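Chapter 4
Hands, and What They Think They Are Doing

By now your club has a drivetrain that goes forward when asked and a battery that somebody remembered to charge. It is time to pick something up. Most student teams reach this stage full of confidence, having picked things up themselves since infancy, and most of them spend the next two months being taught otherwise by a bowl.

This chapter follows one project, Prestance, from the first grasp to the competition at Altach. The team's job was to get a five-fingered hand to clear a table the way a polite guest would. Its adviser, Debashish Marikar, kept the logbooks, and we have borrowed from them freely, leaving out the drawings of his lunch.

4.1 Before the grasp

A hand with nothing in it has a great many choices, and choices are where student code goes to die. Prestance began with one rule: no contact until the fingers are open and the wrist camera can see the table. The rule cost the team the whole of September and saved them, by their own figures, 349 failed attempts in October.

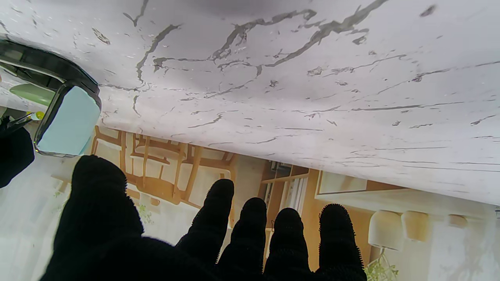

Figure 4.1 Gloved hand, open, with the marble surface in view. The wrist camera sees the room upside down.

Notice which way is up. A camera bolted to a wrist has no opinion on the matter, and the first version of the Prestance software inherited its indifference. Asked to lift, it pressed down. Asked again, it pressed down harder. You may flip the picture in software or flip the signs in your math. Do one of these. The team did both, on the same Thursday, in separate rooms, and arrived back where they had started.

Then there is the glove. A bare plastic fingertip slides off a smooth dish as though the dish had been buttered, so a textured covering is worth trying. It also makes each finger fatter, and every measurement you took of the bare hand is now a little bit wrong. Take them again.

4.2 Two things at once

Sooner or later a judge will hand your robot more than one object. At Altach this was called the Stornitz task, and it was worth 500 points, a number chosen by people who did not have to attempt it. The two objects share the fingers, shift against each other, and hide parts of the hand from its own camera.
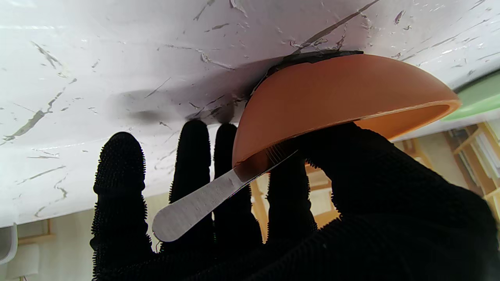

Woldegiorgis, whose comments on the draft of this chapter were longer than the draft, objected that two objects should never be treated as two problems. Once they touch, the note ran, the hand is holding one awkward thing with a hinge in it, and students who plan for it that way will sleep better.

We think this is right most of the time. It stops being right at the moment of release, when you would like one object to go and the other to stay. Section 4.5 takes up release. Until then, plan for the awkward thing with a hinge, and log every trial, including the embarrassing ones. Prestance logged 1,506, and the embarrassing ones turned out to be the useful part of the file.

Before you read on

Pick up a bowl and a spoon with one hand. Write down which finger moved first. Trade notes with a partner, argue, and do it again with an oven mitt on. Keep the notes, as you will need them for the grasp table in Section 4.3.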